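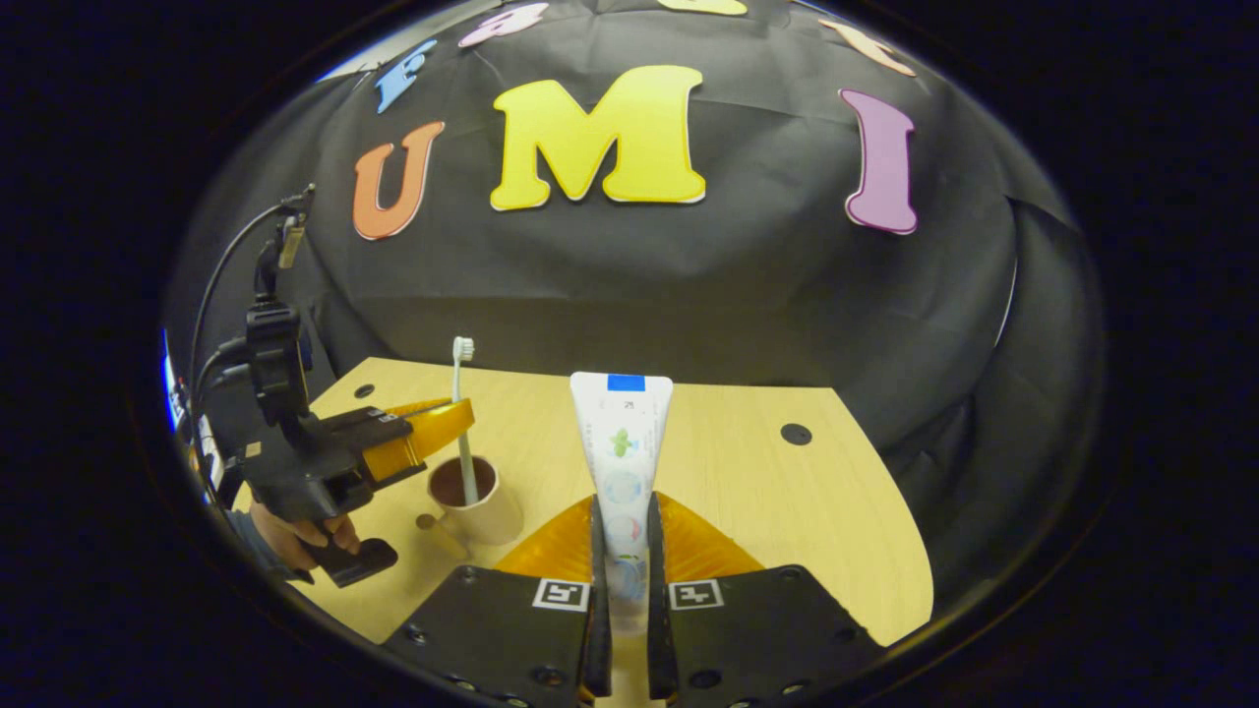

Whiter, Fresher, Stronger: what the front of a packet is allowed to say
Speaker notes – Marion Morrison
Consumer evening, Semple Library, Monday, June 4, 2018

Slide 1. Opening
Wait for the door to close. Phones off, you know the drill.
Start with the question: who bought something this week because of a word on the label? Let the hands go up. Mine goes up too. I bought a bread called "rustic" and I couldn't tell you what was rustic about it.
Say early on that I'm not a chemist or a lawyer. I spent 9 years writing the words on the front of packets, mostly cleaning products and things for the bathroom shelf, and I've become a lot less fond of them.

Slide 2. Words that promise nothing
Read these out slowly:
Fresh
Advanced
Complete
Active
Care
Ask what would have to happen for any of these to be untrue. Take "advanced". Advanced compared with what? An older version? A rock? If a claim can't be wrong it isn't telling you much.
A leaf on a packet is in the same family. It might mean flavour, it might mean a plant went in somewhere, it might mean the designer had a green they liked. People read it as "gentle". I've sat in the meeting where everyone agreed they would.

Slide 3. "Up to"
My favourite, if that's the word. "Up to 7 shades lighter." One shade fits that claim. So does none, if you're strict about it.
Tell the Lelta story here. Laundry powder, the brief said "up to 3 times the cleaning power". I asked three times the power of what and was told "water". Pause. Somebody usually laughs and somebody else usually looks cross. Both fair.
Don't get drawn into whether Lelta still does this. I left and I haven't checked.

Slide 4. The little star
Go to the asterisk. Walk them around the packet: claim on the front, star beside it, then you hunt. Side panel, back panel, under the flap.
What I have found at the end of a star:
"When used as directed with other products in the range."
"Versus leaving untreated."
"Based on user opinion."
The last one takes us to the survey slide, so don't linger.

Slide 5. Who did they ask?
The Stallex face cream figures. 177 women were asked whether their skin felt smoother after four weeks. They'd been sent the cream for nothing, they'd been told it was a smoothing cream, and the form had four boxes, of which one was negative. I'd have ticked "smoother" myself.
There was no second group using a plain cream. I keep coming back to this when people tell me a survey is science. Without something to compare against you've learned that people are polite about presents.
If anyone asks: no, I don't think the people who ran it were crooks. They wanted a number for the box by February and they got one.

Slide 6. Numbers that look like more
Extra free. 25 per cent more. Bonus size. More than what, and was the old size shrunk first?
Show the unit price trick. Most have heard of it, few use it. Cents per 100 grams, in small type on the shelf ticket. Do the sum with them using the coffee jars: the big "value" jar on my table works out dearer per gram than the small one beside it. Pass both jars around. Get both jars back this time.
Be honest that the big size does often win. I'm only saying check.

Slide 7. Recommended by
By whom, and were they paid? "Experts recommend" wants a name attached. "Developed with" can mean a phone call.
The Onix mattress line, "endorsed by sleep specialists". Two of them, both on the payroll. I don't say they were wrong about the mattress. It may be a lovely mattress. My back didn't care for it.
Somebody will bring up awards. Ask whether the award had an entry fee, and how many categories there were.

Slide 8. What I do now
Keep this short, they'll be flagging.
I turn the packet over before I read the front.
I cross out any word that couldn't be false and see what's left.
I look at the unit price.
If I liked the last one and it cost less, I buy the last one again.
Somebody will say this takes all the fun out of shopping. For me there wasn't much in there to begin with.

Slide 9. Complaints
Worth doing, with modest hopes. Keep the packet and the receipt. Write to the company first and ask one plain question: what is the evidence for this claim? Don't write two pages about how you feel. In my old job the long angry letters got a voucher and the short question got passed upstairs, where people became nervous.
If the answer is woolly, send the whole lot to the consumer regulator. You may never hear what came of it. I've sent in a few and had form letters back.

Questions
Likely ones:
Is "natural" regulated? – Say it depends on the product and the country, and that I don't trust it on its own anywhere. Don't bluff about the law.
Are home brands the same stuff? – Sometimes. I've seen it happen and I've seen it not happen. Compare ingredient lists.
Does price tell you anything? – It tells you what they think you'll pay.
Which toothpaste do you use? – Always gets asked. Whichever is on special.

Finish by 8.30, the room has to be locked. Handouts are on the chair by the urn. Take the coffee jars home.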